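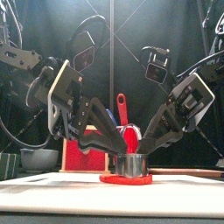 Stavirness, 8/20/19

Silicone pad leaves a dull patch on white tabletop
Posted in Kitchen and Table Care by Huguette Charbonneau
324 views

I have a white table from Bavwood, 44 inches long, and I keep a red silicone pad in the middle of it. The pad is flat with a wavy, rounded outline, a little wider than the short stainless steel cylinder I stand on it. I started using it so the steel wouldn't scratch the table, and it does that job well.

The trouble is what I find when I lift the pad. There is a patch on the table the same shape as the pad, a bit duller than the rest. It isn't red. It feels slightly tacky, and you see it best from a low angle with the window behind it. Dish soap took off some of it. A melamine sponge took off more, but I stopped because I was afraid of making the white surface shiny in one spot.

The steel also picks up fingerprints and a gray ring on the bottom edge. It's polished, so every mark shows. I have been drying it with paper towels.

What I want to know:

Is the patch something coming out of the silicone, or is it a stain in the table?
Can I get it off without ruining the finish?
Should I get rid of the pad and use cork or felt?

I don't know exactly what the tabletop is made of. The paper that came with it only says to use a damp cloth.

Ramesh Tiwari
Most likely it is residue. Some silicone leaves an oily film on whatever it sits on, and the film catches dust and old cleaner. If it were a stain in the table, dish soap wouldn't have removed any of it.

Put the melamine sponge away. It is a very fine abrasive and you were right to stop.

Take everything off the table and wash the patch with warm water and a few drops of dish soap on a soft cloth. Rinse with a clean damp cloth and dry it. Then put a little rubbing alcohol on a white cotton cloth and try it on the underside or a back corner. Wait until it dries and check for dulling or stickiness. If the test spot looks the same as before, wipe the patch lightly, turning the cloth to a clean side as you go. Stop if any white comes off on the cloth. That would mean a painted top, and you should stay with soap.

Wash the pad too, or you'll be back where you started. I soak mine in hot water and dish soap for 40 minutes, rinse, and leave it standing on edge until it's dry on both sides. You can also bake plain silicone to drive off the oils, but only if you know the oven rating, and I wouldn't do it with a pad you can't identify.

For the steel, use a microfiber cloth instead of paper towels. Wash, rinse, and dry right away. A gray ring on the bottom is often just metal rubbing off on grit. A paste of baking soda and water will usually take it off, but keep the paste on the bottom and off the polished side.

Leso
get cork. silicone attracts every bit of lint in the house, I had four of them and threw them all out

Paredes
I agree with Ramesh on the soap and alcohol. I had the same thing on a white desk and it came off on the second try.

I don't think you need to throw out the pad. Cork sheds crumbs and stains if anything wet stands on it, and felt slides. The mistake is leaving silicone in one place for months. I pick mine up every 7 days when I wipe the table, and I wipe under it as well. No patch since March.

One more thing to consider is light. If the table gets direct sun, the open part can change color while the part under the pad stays as it was. You would see a clean outline that doesn't feel tacky and doesn't wash off. Yours feels tacky, so I doubt that's all of it, but if a faint shape is left after cleaning, that could be why. Moving the pad around is the only thing I know for that.

Huguette Charbonneau
Thank you. The alcohol test on the underside was fine, so I did the top. The tacky feeling is gone and I can only find the outline if I look for it. I washed the pad and am keeping it for now. I haven't tried the baking soda on the steel yet.

Ramesh Tiwari
Good. Rinse the paste off well when you do. It dries white along the edge.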